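Part 4: Setting up your Gandeck floor loom for the first time

By now the castle, the beams and the treadles should be bolted together and standing square (go back to Part 3 if they aren't — a wobble now will follow you through every warp you ever put on). What comes next is the fun bit. You're about to turn a big, handsome frame into something that makes cloth!

Give yourself an unhurried afternoon. You can stop at the end of any numbered step and come back the next day, except where a note says otherwise.

4.1 Before you begin

You'll need:
The bag of heddles marked H (there are 300 in it)
The treadle cords, already cut and looped at one end
The bag of pegs
The small spirit level
A tape measure marked in millimetres
A pair of scissors you don't mind using on cord
A low stool or a firm cushion

Stand the loom where you mean to keep it. You can shift it later with two people, but cords have a way of slipping off their pegs when the frame gets bumped through a doorway. Leave enough room behind the back beam to walk past with your arms full of yarn. If your floor is timber, put the felt pads under the feet now, while the loom is still light.

Caution: Keep it away from heaters and wood stoves. The side frames are solid maple and will move if one side of the loom is always warmer than the other.

4.2 Levelling the frame

1. Lay the spirit level along the breast beam and read it.
2. Turn the adjusting foot on the low side clockwise, half a turn at a time, until the bubble sits between the lines.
3. Move the level to the back beam and do the same.
4. Go back and check the breast beam again. It will probably have drifted a little. Keep going back and forth until both beams read true.
5. Measure from the breast beam to the back beam on the left side, then on the right. The two figures should match to within two millimetres.

If they don't match, loosen the four cross bolts a quarter turn, push gently on the longer side and tighten again. Old houses make this step slower. Our first workshop in Umton had a floor that ran downhill to the back door, and every loom we built there had one foot screwed out as far as it would go. 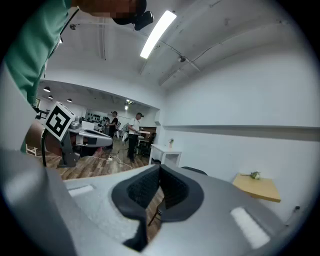 Once the frame is level, tighten the lock nut on each foot with the flat spanner. Finger tight isn't enough. Treadling puts a steady little shake through the whole loom, and a loose foot will wind itself back in over a few weeks of weaving.

4.3 Hanging the shafts

The shafts are numbered one to four, and the number is stamped on the left end of each top bar. Shaft one hangs closest to the breast beam. Some other makers number from the back, so if you've come from a different loom, check twice.

1. Lift the shaft cords over the rollers at the top of the castle. The short pair goes in front.
2. Hook shaft one to the front pair and let it hang.
3. Hook on shafts two, three and four in order, working towards the back.
4. Slide the two locking pins through the holes in the castle uprights. These hold all four shafts at the same height while you work on them.
5. Look across the top bars from the side. All four should line up.

Note: If one shaft hangs low, move its cord up one knot. If it hangs crooked, only one of its cords needs moving.

Caution: Never take the locking pins out with your other hand resting between the shafts. They drop faster than you'd think and the bars are heavy enough to bruise.

4.4 Adding the heddles

This is a lovely quiet job. Put the radio on.

1. Take the end clips off the top and bottom bars of shaft one.
2. Cut the tie on the first bundle of heddles, but leave the twist of wire that runs through the eyes. It stops them tangling.
3. Slide the top loops on to the top bar, then the bottom loops on to the bottom bar.
4. Pull out the wire and put the end clips back.
5. Repeat for the other three shafts, sharing the heddles evenly.

Most plain weave and twill patterns will be happy with an even share. If you already know your first project needs more on one shaft than another, load them that way now. Moving heddles once there's a warp on the loom can be done, but it's fiddly work and you'll say things you regret.

4.5 Tying up the treadles

Sit on the floor for this one, or on your low stool, with a lamp beside you. The undersides of the lamms are dark and the holes are small.

The tie-up we suggest for a first warp is the standard one:

Treadle one: shafts one and two
Treadle two: shafts two and three
Treadle three: shafts three and four
Treadle four: shafts one and four
Treadle five: shafts one and three
Treadle six: shafts two and four

1. Check that the locking pins are still in.
2. Thread the looped end of a cord up through the treadle hole and on through the matching hole in the lamm.
3. Push a peg through the loop on top of the lamm.
4. Pull the cord down snug and set it in the slot under the treadle at the third bead.
5. Work from treadle one across to treadle six.

With the pins in, the treadles should all rest at the same height. Press each one with your hand and watch for cords rubbing against their neighbours. A rubbing cord has usually been threaded on the wrong side of the lamm.

Treadles five and six give you plain weave, and you'll use them more than all the others put together. Some weavers like them in the middle, one for each foot. Try it both ways! Sânziana Stoica, who wrote the first version of this guide, swore by the middle and redrew every chart to suit, and plenty of our Dredham customers still ask for her charts.

4.6 Fitting the reed and beater

1. Unscrew the two wing nuts on the beater cap and lift the cap off.
2. Stand the reed in the groove. A reed has no right way up, but it does have a centre, so mark yours with a bit of coloured thread.
3. Measure from each end of the reed to the side of the beater. The gaps should be equal.
4. Lower the cap and tighten the wing nuts evenly.
5. Swing the beater forward until it touches the breast beam. It should meet the beam along its whole length.

If only one side touches, raise or lower the pivot on the other side by one notch and try again.

Note: The Mocanu reeds we supplied before August have a slightly deeper spine. They fit the same groove, but you'll need to use the longer wing bolts from the spares bag.

4.7 First test

Take out both locking pins (mind your fingers) and press each treadle in turn. You're looking for three things: the right shafts move, they move freely, and they come back to rest without a push. A bit of creaking from new cord is fine and will settle after the first few metres of cloth.

If a shaft sticks halfway, look at the rollers first. Nine times out of ten a cord has jumped its groove. Lift the shaft with one hand to take the weight off, set the cord back in place and try again.

Write your tie-up and the bead position on the card inside the back cover. You'll be glad of it when you change over to something fancy and want to come back.

When everything is moving sweetly, go on to Part 5, Winding your first warp. We recommend a cotton in a light colour for it — mistakes are much easier to find and you can see what every thread is doing.

Guide revised September 2022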